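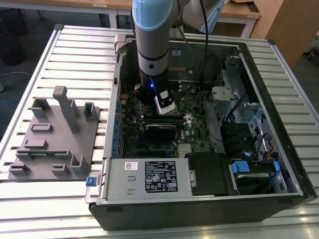 Le bras au-dessus de la carte mère, tour couchée sur la platine. Notre projet de l'année !

Bon, je vous avais promis des nouvelles du projet étudiant et je traîne depuis la rentrée, alors installez-vous, je déroule (ce sera un peu long, vous me connaissez).

Pour celles et ceux qui arrivent : je suis en dernière année à l'école de Limcombe, et notre groupe travaille sur le démontage automatisé d'ordinateurs de bureau. L'idée est d'apprendre à un bras à sortir les pièces d'une vieille tour, une par une, sans rien casser, pour qu'elles puissent resservir ailleurs.

Le projet s'appelle Goltia. Ne me demandez pas ce que ça veut dire, le nom vient de la promo d'avant et on l'a gardé par affection (et aussi parce que tous les dossiers partagés s'appelaient déjà comme ça, soyons francs).

Au début on pensait naïvement que le plus dur serait la vision. Reconnaître une carte graphique, un disque dur, une alimentation, tout ça dans un boîtier noir avec des câbles partout... Et c'est vrai que c'est pénible ! Mais ce qui nous prend nos soirées, c'est la descente de la pince.

Une tour, vue de dessus, c'est un puits avec des parois. On a la cage des disques d'un côté, la carte graphique en travers au milieu, l'alimentation tout le long du bord. La pince doit se glisser là-dedans avec son poignet et son câble, et le câble, lui, n'est pas dans le modèle 3D. Je vous laisse imaginer le nombre de trajectoires parfaites à l'écran qu'on a dû jeter.

Petite joie du jour : les languettes bleues. Sur ce modèle de tour, plusieurs choses qu'on manipule sont bleues, comme les languettes des baies de disques ou la poignée de l'alimentation. Pour un humain c'est pratique, pour notre programme c'est Noël. On filtre la couleur, on obtient des points de départ très corrects, et on affine ensuite.

Sauf que les caches des slots d'extension sont bleus aussi, bien sûr. La première version du filtre voulait tous les attraper avec un enthousiasme touchant. On a ajouté une condition sur la forme et sur la position dans le boîtier, et depuis ça va mieux.

Côté données, on en est à 142 essais enregistrés depuis le début de septembre. L'objectif fixé avec notre encadrante est de 1000 avant la soutenance. Oui, ça fait peur. Non, on ne dormira pas beaucoup. Mais chaque essai est court et on a bien amélioré la remise en place entre deux passages, qui nous mangeait un temps fou.

Pour la remise en place justement, gros merci au groupe Song, l'autre équipe de l'atelier, qui nous a expliqué comment ils repèrent leurs pièces par rapport à la platine en aluminium. On repartait chaque fois d'une position approximative, et toutes nos mesures dérivaient doucement sans qu'on comprenne pourquoi. Deux semaines à accuser la caméra, la pauvre.

On me demande souvent si on programme tout à la main. Un mélange, en fait : les grands déplacements sont planifiés de façon classique, et pour les derniers centimètres on teste une approche apprise à partir de démonstrations. C'est la partie que je préfère, même quand elle nous rend fous. On voit la pince hésiter, se recentrer... on se met à l'encourager à voix haute, c'est ridicule et très agréable.

Côté calendrier : présentation intermédiaire le 29 septembre 2020, devant les autres groupes et les 3 enseignants du jury. On montrera l'approche de la carte graphique et, si tout se passe bien, le retrait d'un disque dur. Je croise les doigts pour le disque, le rail est plus capricieux que prévu.

Et ensuite, si le jury nous suit, on s'inscrit aux rencontres étudiantes de robotique de Dorndale. Il y a une épreuve libre où on présente ce qu'on veut, et j'aimerais tellement y emmener Goltia ! Il faudra juste trouver presque 900 euros pour le transport du matériel, donc attendez-vous à me voir vendre des gâteaux dans le hall.

Si vous avez déjà travaillé sur des câbles souples en simulation, mes messages sont ouverts, vraiment, même pour me dire que c'est une mauvaise idée. Je retourne à mes trajectoires, la suite après la présentation !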